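Commont Park Lawn Renewal: where we've got to
Progress report to the Fang Fund, 10/01/2024

Hi all,

You asked for something short and readable this time, so I'm skipping the big spreadsheet (it's in the shared folder if you want it) and just telling you how the summer went.

The main news is that the east lawn is sown. All of it! We had hoped to get going in July, but the ground was like brick and our contractor, Mikadano, talked me out of it. They said seed put down in that heat would mostly feed the pigeons. So we spent the month on the soil instead, which meant hollow-tining the whole thing, working in compost and fixing the low corner by the south gate where the puddles used to sit for days.

We dug out the old drain there and found it had been packed solid with roots. The new one is in and the trench is filled, and I've walked over it after two proper downpours without getting my socks wet. I'm more pleased about that drain than is probably normal.

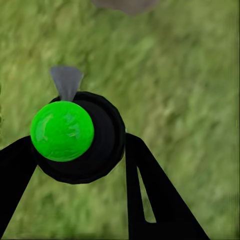
By Jannik Kohlhase, project lead, Commont Park

Now the money. The drain came in $464 over what we'd set aside, all of it for hauling away the old pipe and the clay around it. I've covered that from the $500 we were holding for signs, so signs are pretty much on hold until spring. If you'd like me to handle it some other way, tell me soon and I can still move things around. Everything else is on budget, and the seed was a bit cheaper than quoted.

We went with the Rarumex mix in the end. I know a couple of you liked the finer grass we looked at last winter, and it was lovely, but this lawn gets picnics, dogs and a whole lot of soccer. I wanted something that could take a beating. The seed went down in two passes, one up and down the slope and one across it, and then got a light roll.

Things that haven't gone so well: the rope fence keeps getting stepped over, mostly by people cutting through to the bus stop. I can't really blame them, as the way around is long. We've moved the rope to leave a path along the wall and that has helped, though there's still a worn streak near the benches that will need seeding again. The hose connection by the restrooms also leaks, and the city has had my repair request for 6 weeks now. I'm still calling — they're probably sick of me.

Coming up, we have the first cut (high, with a freshly sharpened blade), some patching along that worn streak, and a layer of leaf mulch for the new tree circles. Mikadano has 3 more visits left on the contract and I'd like to save one for March, when we'll see what the winter has done.

What I need from you is a yes or no on the sign money, and a date for your site visit. Mornings are best, and bring boots, as the path from the parking lot is still a mess.

Thanks for being so patient about the late start.

Jannik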